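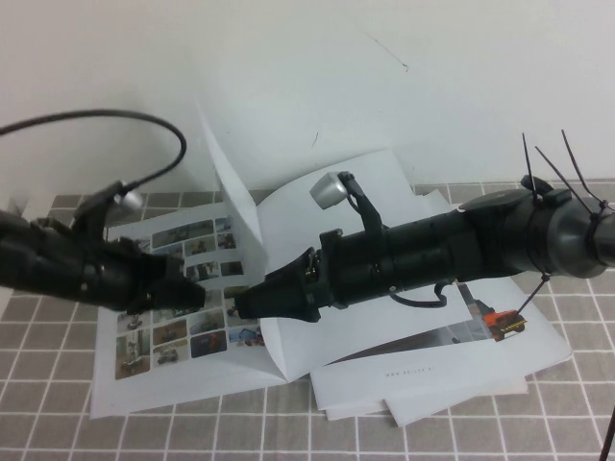
26 janvier 2026 - cahier de manip, poste bimanuel

Tâche du jour : tourner les pages d'une brochure avec les deux bras. C'est la première semaine où nous enregistrons du papier, avant nous avions seulement les boîtes et les tissus de la série Letel. L'objectif fixé avec Skolano est de 600 épisodes valides pour cette tâche, à livrer en avril. Un épisode = une page tournée, les deux pinces revenues au repos, brochure restée sur la table.

Réglages au départ :

- nappe grise quadrillée, la même que pour Letel, tendue à nouveau ce matin
- une caméra sur chaque bras, plus la caméra fixe
- vitesse de téléopération limitée à 80 % sur les deux bras
- durée maximum d'un épisode : 1000 pas, après le script coupe et classe l'essai dans « trop long »

**Matin**

J'ai commencé avec le catalogue, celui avec les petites photos de véhicules et de machines. Le papier est difficile à saisir et la pince glisse dessus. Quand j'appuie plus fort, c'est toute la brochure qui se déplace sur la nappe, et la page reste où elle est. J'ai donc changé ma façon de faire : la pince gauche se pose d'abord sur la page de gauche, sans serrer, et seulement après la pince droite va chercher le bord de la page suivante. La page se lève, elle fait un pli vertical au niveau de la reliure, et c'est à ce moment que je perds le plus d'essais. Si je lâche trop tôt, elle retombe du côté d'où elle vient. Si je lâche trop tard, les deux pinces se trouvent presque en contact au-dessus du milieu et l'opérateur hésite. Cette hésitation se voit très bien dans les courbes, un plateau long sur toutes les articulations.

Question que je me pose : est-ce qu'il faut garder les épisodes avec hésitation ? Dans les notes de Skimska il est écrit de les garder s'ils finissent bien. Je ne suis pas convaincu, car le modèle apprend aussi à attendre. Pour le moment je les marque avec l'étiquette `pause` et on pourra décider au moment de l'entraînement.

**Problème de câble**

Le câble fin sous le bras droit descend trop bas et passe devant la brochure. Il touche parfois les feuilles, et dans la vue fixe il cache un morceau de l'image. J'ai repris l'attache une fois, ce n'est pas encore suffisant. Les bouts des colliers sont aussi trop longs, il faut les couper : si la caméra les voit, ils bougent à chaque mouvement et c'est du bruit pour rien. À faire avant la prochaine session, pas pendant, sinon nous aurons deux apparences différentes dans le même lot.

**Après-midi**

J'ai varié la position de départ. Le matin, la brochure était toujours au centre, ce qui est confortable mais pauvre. Maintenant je la décale de 5 carreaux au maximum dans chaque direction, et je la tourne un peu. Le quadrillage de la nappe aide beaucoup pour noter la position, je l'écris dans le champ `offset` de chaque épisode. Attention, l'origine est le coin de la table le plus proche du bras gauche. Dans les anciens fichiers Letel c'était l'autre côté, il ne faut pas mélanger.

J'ai aussi laissé des feuilles libres sous la brochure pour une partie des essais. C'est plus difficile, parce que la pince prend parfois une feuille de dessous. Mais sur une vraie table les papiers sont rarement seuls, et si nous collectons uniquement des cas propres, la politique échouera à la première pile. Les essais où deux pages sont prises ensemble, je ne les supprime pas : étiquette `double`, dossier séparé. Ils peuvent servir plus tard pour apprendre la correction.

Fatigue : après une longue série je remarque que mes gestes deviennent toujours les mêmes, avec la même approche et le même angle. Il vaut mieux changer d'opérateur plus souvent, même si les premiers essais de chacun sont moins beaux.

**À faire**

- [ ] raccourcir les colliers, remonter le câble du bras droit
- [ ] vérifier la synchronisation des trois caméras (doute sur celle de gauche, elle semble en retard pendant les mouvements rapides)
- [ ] demander à El Sherbiny s'ils ont encore des embouts plus souples pour les pinces
- [ ] trouver d'autres brochures, en papier mat si possible, et un carnet à spirale
- [ ] ajouter `pause` et `double` dans la liste officielle des étiquettes, pour le moment c'est seulement dans mon script
- [ ] copie des données sur le serveur ce soir - le disque local est presque plein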